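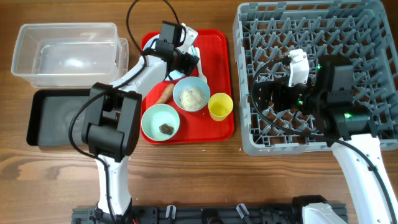

How should you store old family papers and photographs at home? Keep them flat, in acid-free folders inside a closed box, on a shelf in a room you live in. A hall closet works well. The attic and the basement are the two worst spots in most houses, and they are where most family papers end up.

Filed under: Preserving Family Papers | 3 Comments

Start by taking out whatever metal you can. Paper clips slide off easily, but a rusted staple should be opened from the back with a thin, dull blade and lifted out. Don't pull it through. Rubber bands that have hardened onto a bundle can be cut and left alone until the pieces flake away.

Letters folded for decades may crack if you flatten them in one go. Open each one a little, leave it overnight, then put it under a heavy book for a few days.

Write on folders, never on the documents. If a photograph must be marked, use a soft pencil on the back, near the edge, with the picture face down on something hard. Ballpoint leaves a ridge you can see from the front.

Newspaper obituaries need a folder of their own. Newsprint turns brown and stains whatever is next to it - I have a baptism certificate with a clipping-shaped patch to prove it. Photocopy the clipping and file the copy with the family it belongs to.

For scanning, 604 of the Lenz letters took me most of a winter at two evenings a week. Name the files as you go. I use surname, year, and a short word for the type of document, so they sort themselves.

Tape is the one repair to avoid. A torn page will keep perfectly well in a clear polyester sleeve with the pieces lined up.

Tags: letters, photographs, storage, scanning
Share this: 2 shares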